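3.2 Collection of demonstrations by remote control

The mobile platform used in this work, Juna, learns to cross an open paved area from demonstrations given by a human operator. We selected an outdoor place for this task, as the earlier indoor lessons did not prepare the platform for wide free space. In a corridor the walls tell the operator where to drive. On a large plaza there are many correct paths, and two operators will seldom choose the same one. We wanted this variety in the data, but we also wanted to keep it under control, and the procedure below is our attempt to do both.

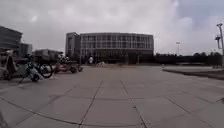 Yensuk Field Robotics Group
Corresponding author, responsible for the outdoor experiments
18 November 2019

Figure 4. Views of the plaza used for the remote control demonstrations. The sky was overcast. The joints between the paving slabs run towards the large building at the far side.

The operator drives with a two-stick controller. The left stick gives the forward speed and the right stick gives the turning rate. Both values are written to the log together with the camera picture, so each picture has one pair of commands. We call one complete drive from a start point to a goal point a demonstration. In total 373 demonstrations were recorded by 5 operators. A demonstration was stopped and marked as incomplete when the operator released the safety button, and such drives were kept in a separate folder.

Before the first recorded drive, every operator received the same short instruction. They should drive as they would walk, keep a comfortable distance from people, and never pass between two persons who are talking. We did not give a number for the comfortable distance. In a small trial in August we had given one, and the operators then looked at the distance display more than at the plaza, so their steering became nervous and full of small corrections.

Parked two-wheelers need special attention in this place. They stand close together, and their positions can change between one drive and the next. For this reason a fixed map is of little help, and the operator must judge the free width again each time.

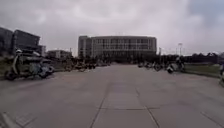
When the passage becomes narrow, most operators reduce the speed well before they begin to turn. The learned policy should copy this order of actions. In our first version it did not. It turned first and slowed down later, and we found that the cause was a delay between the command log and the picture log. After the two logs were aligned by their time stamps, the order was correct in the training data and also in most of the test drives.

The recordings were cut into segments by the tool Grelus, which looks for a clear change in the operator's commands. This gave 3,000 segments. Each segment received one of 7 labels, for example "follow the edge", "wait" or "go around". The labels were checked by a second person. Where the two persons did not agree, the segment was watched again by both of them, and if they still did not agree it was removed.

The most difficult label was "wait". An operator may stand still to let a rider pass, but may also stand still while deciding where to go. In the log these two cases look the same. We asked the operators to speak their intention aloud into a small microphone, and the labelling persons could listen to it. This was helpful, although some operators forgot to speak when the situation was busy, and these are exactly the moments of most interest to us.

People who move on wheels are treated separately from people on foot. For a rider, the operator has to think about the direction of travel as well as the present position. A rider near the curb line, for example, leaves the middle of the plaza open, and the platform may continue there at low speed.
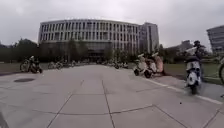

3.3 Training of the policy

The policy was trained with the Ovier library on the segments described in Section 3.2. The input is the camera picture, reduced in size, and the direction to the goal. The output is the same pair of values that the operator gives with the two sticks. Segments with the label "wait" were repeated in the training set, as they were much fewer than the others, and without this step the policy almost never stopped by its own decision.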